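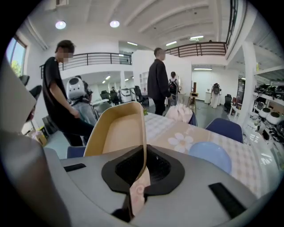
*Leddale hand gripper, tan finger fitted, at the table end of the workshop.*

# Leddale hand gripper

The Leddale is a two-jaw gripper you hold and work yourself, built to be made on a kitchen table or a shared bench with ordinary hand tools. It started at Ronance, our workshop in Malton, when Sudheer Kamath wanted to try out finger shapes without having to bolt each one to an arm, wire it up, write a bit of code and then discover it couldn't pick up a sponge. Now you can swap a finger, walk over to a table and find out in a minute or two.

We're on the fourth version and I am very fond of it. It closes smoothly, it doesn't pinch your palm any more (sorry to everyone who tried version two), and the soft fingers are a joy to use on cloth.

You can buy it as a kit, print it from the files, or borrow a finished one if you're a Ronance member.

## The body

The body is a grey shell in two halves with a curved front. All the working parts sit inside it: the slide, the return spring, the pull cord and the trigger pivot. There's no motor in the hand version. Your fingers do the pulling, and that is a big part of why it's good for trying things out, as you feel straight away when a grip is about to slip.

The shell used to have flat sides and sharp corners. It was quicker to print that way but miserable to hold for an afternoon, and it snagged on tablecloths. The curved shell takes longer and uses a little more filament. Worth it!

Print both halves with the open side facing up and you'll only need support under the trigger opening. If your printer bed is on the small side, turn the parts diagonally. The join runs along the middle and is held by six bolts, all of them 20 mm long, so there's nothing to mix up. Earlier versions had three lengths of bolt, and I still find odd ones in my coat.

## The jaws

Two jaws face each other and move together. Each one ends in a socket, and the sockets are the same on both sides, so any finger fits either jaw. You can run a matched pair or put a soft finger against a stiff one. I use the mixed set more than I expected to, mainly for lifting thin things off a flat surface, where the stiff side slides under and the soft side holds.

Please resist making the jaws thinner. Several people have tried it to save weight, and the jaw flexes just enough that the tips miss each other at full squeeze. If you do want to play with them, change the inner ribs and leave the outer walls alone.

## The mount

Between the jaw and the finger is a black, rubbery mount with a rounded, nearly triangular outline. We call it the Agudelo mount, after the drawing it was based on, and it's the part I'd rescue from a fire.

A rigid mount is fine when you come at an object dead straight, but hardly anyone does that by hand. The soft one lets the finger lean a few degrees before it starts to push back. When you press a finger down on a table it gives, then springs back up as you lift, and you get to be a bit clumsy without breaking anything.

Mounts come in two grades:

- **Medium** – supplied in the kit. Good for cloth, plates, cups, toys and most things you'd find around the house.
- **Firm** – for heavier objects and for anyone who squeezes hard. Less forgiving near the table.

If you're printing your own, go slowly and dry the filament first. A mount printed from damp filament looks perfectly all right and then splits at the narrow corner the first time you twist it. We've had one medium mount on the test jig for almost 1,000 squeezes, and the only change so far is a slight shine where the finger rubs.

## The fingers

The standard finger is tan. It bends upward from the mount and then opens out into a broad tip, a bit like a shallow scoop. That shape took ages. Sudheer began with narrow, straight fingers that were brilliant at picking up pens and hopeless at everything else, and each new one got wider until we went too far and made something close to a spatula.

The scoop tip has a curved inner face that settles nicely against rounded things, and a thinner edge for getting under rims. With folded fabric, come in from the side and close gently so that the material gathers between the tips. Going straight down from above works too, but you tend to get a big handful and then drop half of it.

For plates, I hold one tip just under the rim and let the other rest on top. Don't squeeze from both sides across the middle. It feels safe until the plate turns, and then you learn how good your tablecloth is at breaking a fall.

We also keep files for a straight finger and a short blunt one. They use the same peg, so changing over means pressing the tab, pulling the old finger out and pushing the new one in until it clicks. If it doesn't click, look for a stray bit of filament in the socket before you reach for the mallet.

## Building one

Set aside an evening for putting it together, plus printing time if you aren't starting from a kit. You need a small hex key, side cutters, a fine file and a pair of tweezers for the cord. A second person is handy when closing the shell, though a couple of clamps will do.

1. Clean up the slide channel. Run the file along both sides, blow the dust out and check that the slide drops from one end to the other under its own weight.
2. Fit the spring on its post with the long leg towards the trigger.
3. Thread the cord through the slide, round the pivot and back to the tie point. Leave plenty spare.
4. Put the trigger in and pull it a few times with the shell still open. Both jaws should move the same distance.
5. Adjust the cord until the tips just meet at full pull, then tie it off and trim the end.
6. Close the shell and do up the bolts a little at a time, working across from one side to the other.
7. Push the mounts on, then the fingers.

Step four is where people rush. If one jaw lags behind the other, stop and sort it out there, because it's a real nuisance to fix once the shell is closed. Nine times out of ten the cord has crossed over itself at the pivot.

Finished, with standard fingers and medium mounts, ours weighs 1,318 g. You'll notice that by the end of a long session, so I'd suggest resting your elbow on the table between goes or swapping hands. The trigger works on either side.

## Setting up a table

You don't need anything grand for testing. A table you can walk round is best, with a cloth over it, a plate or two, and something soft in a heap. I like a patterned cloth, as it's easier to see whether you've dragged it along with the thing you were picking up. Small checks are ideal.

Leave enough room between the chairs to stand square to the table. It sounds fussy, but reaching over the back of a chair with a gripper in your hand is awkward and you'll blame the gripper for it.

At Ronance the table is in the open part of the workshop, with people coming and going behind, which I rather enjoy. You get a lot of free advice. Sudheer's best change to the trigger came from someone who had stopped to ask where the good scissors were.

If you're building at home, try the gripper on things you don't mind dropping for the first few days – tea towels, plastic tubs, a potato. It's surprising how quickly your hand gets the knack.

## Looking after it

Wipe the fingers with a damp cloth and a drop of washing-up liquid. Dust and fluff on the inner face make them slide, especially on glazed plates. Don't use solvent on the mounts, and don't leave them on a sunny windowsill in August.

The cord will stretch a little over the first week. Take up the slack once and it should stay put. If the trigger starts to feel gritty, open the shell, brush out the channel and add a tiny smear of dry lubricant. Oil collects dust and makes matters worse.

## What's in the kit

- Shell halves, printed and cleaned up
- Slide, trigger and spring
- Two jaws
- Two medium mounts
- Two tan scoop fingers
- Cord, with enough spare for a second go
- Bolts, nuts and a hex key
- Printed build sheet

Firm mounts, straight fingers and blunt fingers are sold separately in pairs. All the files are free to download whether you buy anything or not, and if you come up with a better finger, please send it in. We'll print it and put it through its paces on the table.

## Borrowing and collecting

Members can borrow a built gripper for use in the workshop or take one home overnight. Ask at the front bench after 10 am and sign the sheet. Bring it back with the fingers wiped and both mounts still on it, and if something has cracked, just leave a note saying which part. Kits ordered for collection are kept at the same bench.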